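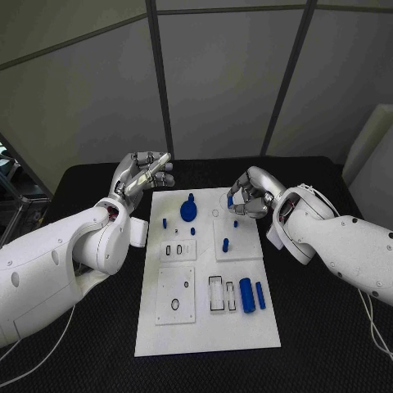

Ticket 291: Gear board, blue gear binds on center peg
Status: Closed
Opened: 18 February 2019
Reported by: Lihua Cai, Suscombe
Assigned to: Caradog Edwards, Skendwood parts support
Product: Flomine gear and peg board, white, with blue gear set
Priority: Normal

Problem as reported
The gear goes onto its peg near the top center of the board but does not turn freely. It moves through part of a turn, drags, then frees up again. The drag comes back at the same point each turn. The small pegs to the left of the gear and below it seat normally and can be pulled by hand. The slotted plate on the left and the raised square plate on the right have not been removed since the board was set up.

Steps already taken by reporter
- Lifted gear off, wiped bore and peg with a dry cloth. No change.
- Turned gear over. Drag still present, slightly worse.
- Pressed gear down hard. It stopped turning completely and had to be pulled off.
- Board checked on a second table. No change.

Reply, Caradog Edwards
Please do not press the gear down again until the peg has been checked. The gear should drop under its own weight and stop just clear of the board surface. If it has to be pushed, one of three things is wrong: the peg is leaning, the bore is undersize, or something is under the gear.

Check the peg first. Remove the gear, stand a small square on the board against the peg, and look for a gap. Repeat from the next side. Then measure the peg at the top and at the base. Send both readings, and the batch code from the underside of the board.

Also confirm whether the round outlines to the right of the gear have been drilled. They are marked positions for the second gear, and on boards from this batch they are supplied undrilled.

Reply, Lihua Cai
No gap on either side with the square. Peg reads the same at top and base, 0.02 mm over the drawing. Batch code is 50-B. The outlines are not drilled. The larger one is faint and hard to see under the room lights, but we are not using it yet.

One thing not in the first report: a very small dark piece is sitting on the board below the gear. It was taken for part of the set. It does not appear on the packing list.

Reply, Caradog Edwards
The dark piece is not on my list either. Keep it in a bag. If it came off the gear or the peg there should be a mark, so check the underside of the gear with a magnifier.

A peg 0.02 mm over is inside tolerance. The gear bore is the more likely fault. Some gears in 50-B went out with a raised ring left at the lower edge of the bore. I have passed this to Baoshan Wan, who holds the inspection sheets.

Note, Baoshan Wan
Sheet for 50-B checked. Batch size was 200. Bore was gauged from the top face only on 20 gears. A raised ring at the lower edge would not show on that check. Gauge procedure changed to both faces.

Reply, Lihua Cai
Underside of gear inspected. There is a thin ridge for part of the way around the bore. No chip or missing material, so the dark piece did not come from there. Is it acceptable to cut the ridge back here, or should the gear be returned?

Reply, Caradog Edwards
Acceptable. Use a hand deburring tool, light pressure, two turns, then try the gear. Do not sand the peg. Do not use oil, it collects dust and makes the fit harder to judge. A replacement gear has been added to your next shipment in either case.

Reply, Lihua Cai
Deburred, three turns in total. Gear drops under its own weight and turns without drag. Tried with the gear both ways up, same result. All small pegs refitted afterward with no problem.

Resolution
Raised edge in gear bore removed by customer. Peg and board within tolerance, no replacement board sent. Replacement gear shipped. Source of dark piece not identified.

Follow-up
Remaining 50-B stock to be gauged from both faces by April. Owner: Baoshan Wan.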